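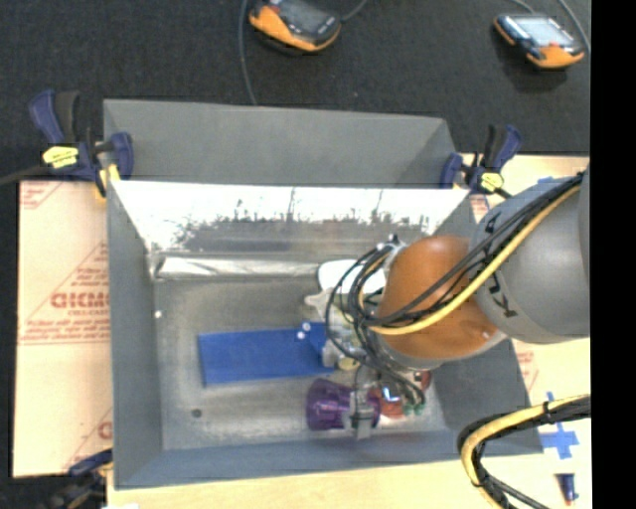 Documentation > Atelier > Stolex Brundedholm > Mise en service > 4. Bacs en acier : entretien et dégraissage

4. Entretien des bacs en acier

Cette section s'applique aux bacs de lavage de la série Brundedholm, avec ou sans couvercle. Pour les bacs émaillés de la gamme Manole, se reporter à la section 6.

4.1 Avant la première utilisation

1. Retirer le film de protection des parois intérieures. Les résidus de colle s'enlèvent avec un chiffon imbibé d'alcool ménager.
2. Poser le bac sur un plan horizontal et régler les pieds à l'aide de la clé fournie.
3. Raccorder la vidange. Serrer le collier à la main, puis d'un quart de tour à la clé.
4. Verser 2 litres d'eau claire et contrôler l'étanchéité du raccord pendant dix minutes.

Note – Les rayures superficielles du fond sont sans effet sur la tenue à la corrosion. Elles ne sont pas couvertes par la garantie.

4.2 Préparation du bain

1. Fermer la vidange.
2. Remplir d'eau tiède jusqu'au repère inférieur.
3. Ajouter 200 ml de dégraissant Purnwood concentré. Toujours verser le produit dans l'eau.
4. Mélanger à la spatule jusqu'à dissolution complète.
5. Compléter à l'eau jusqu'au repère supérieur.

ATTENTION – Ne jamais employer de produit chloré ni d'acide chlorhydrique. Les chlorures provoquent des piqûres irréversibles, en premier lieu dans les angles et autour de la bonde.

4.3 Lavage des pièces

1. Éliminer à sec les copeaux et les dépôts épais.
2. Immerger les pièces sans les superposer. Les pièces en aluminium se traitent séparément.
3. Laisser agir quinze minutes, puis brosser au nylon.
4. Rincer à l'eau claire et sécher à l'air comprimé, lunettes de protection portées.

Le bain se remplace dès qu'un film gras persiste en surface après écumage. Le bain usé est collecté dans un fût étiqueté et remis à une filière agréée ; il ne doit pas être rejeté à l'égout.

4.4 Nettoyage du bac

1. Vider entièrement le bac et retirer le panier filtrant.
2. Essuyer les parois dans le sens du brossage du métal.
3. Traiter les traces de calcaire au vinaigre blanc dilué, cinq minutes au plus.
4. Rincer abondamment, sécher, laisser le couvercle ouvert.

Note – La laine d'acier est proscrite. Les particules qu'elle dépose rouillent et marquent la surface.

4.5 Périodicité

Panier filtrant : chaque jour d'utilisation.
Parois et fond : à chaque changement de bain.
Joint de bonde (réf. 3013) : remplacement annuel, de préférence lors de l'arrêt du mois d'août.
Collier de vidange : contrôle du serrage à chaque remplacement du joint.

En cas de fuite persistante après remplacement du joint, vérifier la planéité de la portée de bonde. Un défaut supérieur à un millimètre impose le retour du bac à l'atelier Stolex.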